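Version note, 03/11/2019: the `surface_marks` field is now separate from `object`. Files exported before this change need the remap table in `docs/remap.csv`.

# Damirora: phones, cases and bench surfaces

Damirora is a small image set with written labels. It covers cell phones, phone cases and the surroundings in which they are set down and picked up: tabletop, wall covering, wire storage. It was put together for testing label vocabularies on shiny, dark or patterned things that tend to be confused with their background.

## Contents

| Item | Value |
|---|---|
| Labeled images | 800 |
| Images with at least one phone | 350 |
| Object classes | 11 |
| Surface and background terms | 37 |
| Label language | English (US) |

Labels are stored as one JSON record per image. The fields are `object`, `cover`, `screen_state`, `support`, `background`, `storage`, `surface_marks` and `note`. All fields except `note` take terms from `vocab.txt`.

## Phones and cases

A phone in its case is one object. The case goes in `cover`, with color first and material second, for example `black, rubber`. If the material can't be made out, only the color is entered. A case with no phone in it is an object of its own and takes the class `case`. A rounded case lying face down is still `case` unless the opening is in view, in which event `case_open` may be used.

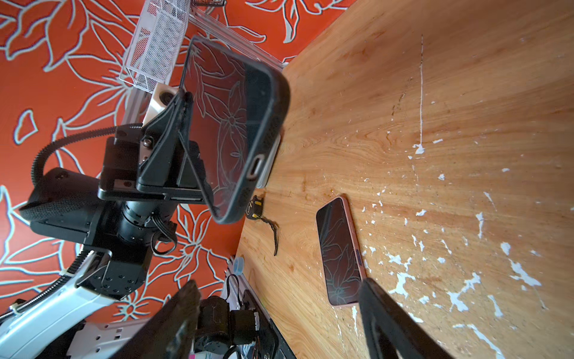 The `screen_state` field has three terms: `lit`, `dark` and `not_visible`. Reflections don't count as `lit`. A dark glass screen picks up whatever is opposite it, and on the Uster bench that is often the flower pattern. Enter `dark` and add `reflection` under `note`. Do not enter `off`. A dark screen may belong to a phone that is on.

Ports and speaker openings are not labeled. Earlier drafts had a term for them, but annotators applied it to decorative cutouts in the case as well.

## Support

`support` is what the object rests on. Accepted terms for this bench are `wood_table`, `held` and `other_object`. A phone touching the table at one edge while being held is `held`.

The tabletop has a wood grain finish and takes the single term `wood_table` whether the grain is clear or washed out by light. Metal strips along its sides belong to `background`.

## Walls and frame

The wall covering is listed in the vocabulary as `condlow_floral`: red-orange ground, large pale flower outlines. Color readings of the outlines vary between white, light gray and gray-blue depending on exposure. Annotators should not try to correct for this. The vocabulary term is the same in every case and the color goes in `note` only if it matters to an object label.

The pattern is mirrored, so crops from the left and right walls can look like flipped copies of each other. Run the duplicate check on full images, not crops. The hash tool in `tools/` flags too many false pairs otherwise.

## Storage

Wire baskets are labeled by color and mesh, e.g. `basket_white_wire`, `basket_black_wire`. Contents are listed separately under `object` when at least half of the item shows through the mesh. Cables follow the same rule. A coiled cable is `cable_coiled` at any size. 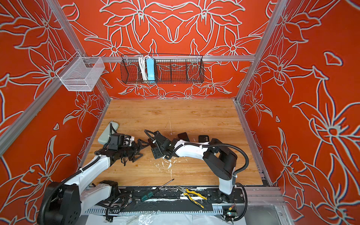
Elias Nimri objected in review that half is the wrong threshold for anything behind wire, as the mesh itself hides part of every item and two people will estimate the remainder differently. He asked for a plain yes or no: label the item if it can be named, skip it if it can't.

The proposal is accepted for the next release. The current files keep the old rule so that scores stay comparable with the January baseline. Records that would change are marked `threshold_review` in `note`.

## Surface marks

White splatters, smears and drips on the wood are entered in `surface_marks` as `white_marks`. They are not objects. The term `paint` is allowed only in `note`.

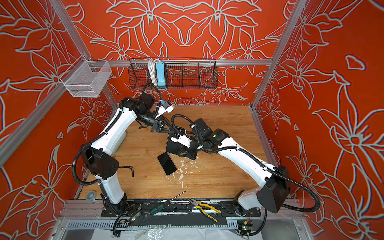

Two errors came up repeatedly in the first pass:

- small white items near the splatters entered as `white_marks`
- large splatters with a sharp outline entered as `paper_scrap`

For both, check whether the shape has a shadow or visible thickness. If neither can be established, use `unknown_white`.

## Known limits

- One wall pattern dominates. Results on plain backgrounds should be tested separately.
- Black cases outnumber all other colors.
- Phone make and model are not recorded.
- Hand tools share a single class, `tool`.

## Splits

Splits are by session. Images from one session never appear in both `train` and `test`. The Agbeko subset is held out and has its own label file, `agbeko_labels.json`, with the same fields.

## Corrections

Open an issue with the record ID, the field, the current term and the suggested term. One record per issue. Maintainer: Elias Nimri.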